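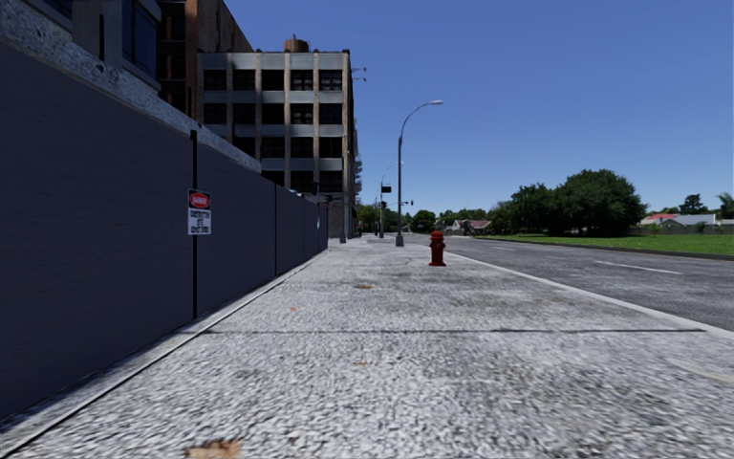

Gavton's switch to a back three was sold to supporters as a bold move, and after watching it draw 0-0 with Flimell I am still waiting for the bold part. The two wing-backs spent most of the match level with the center-backs, which made it a five, and the lone striker was left chasing clearances. Anyone who has walked the pavement beside that long, dark hoarding will know the feeling of the second half: a flat wall on one side and a lot of straight ground ahead. Flimell had most of the ball and did very little with it. Gavton had 3 shots, one of them from a corner that should have been a goal kick.

The club says the system needs time. It said the same in the spring about the diamond, and the diamond was dropped after two defeats. What has changed is the goalkeeper, who now kicks it longer. 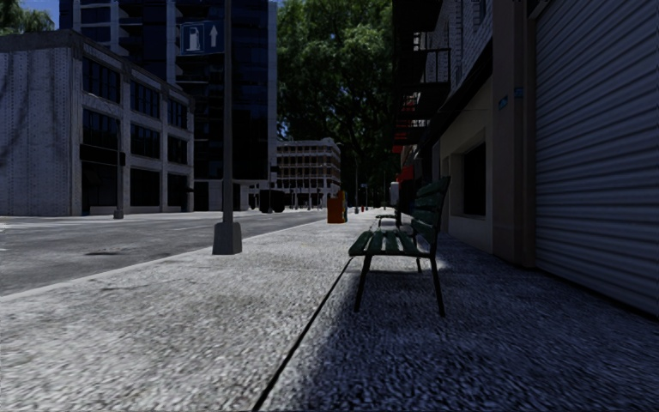

A green bench beside the sidewalk.

The official explanation is that Mohammadi, the summer signing, works best with a runner either side of him. That may be true. On this evidence it can't be checked, as the nearest runner was usually in his own half. He was taken off after an hour and went straight down the tunnel. The coach called it a "planned change," a phrase he has now used for every substitution this season.

Flimell were no more convincing. Their 4-3-3 looks good on the team sheet, but both wide forwards kept coming inside and the full-backs wouldn't overlap. The announced crowd was 3,000, which seems generous given how much of the far stand was showing.
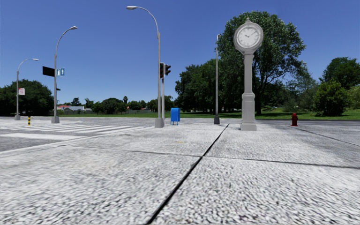

Fitriani Hidayat
24/11/2019

Gavton sit on 16 points and play Fanditton next, a side that presses high and has punished slow passing at the back all year. If the wing-backs stay deep again, there will be no way out except the long kick. The coach was asked whether he would think about a fourth defender and an extra midfielder. He said the players "believe in the shape" and that results would show it by December. He didn't say which results.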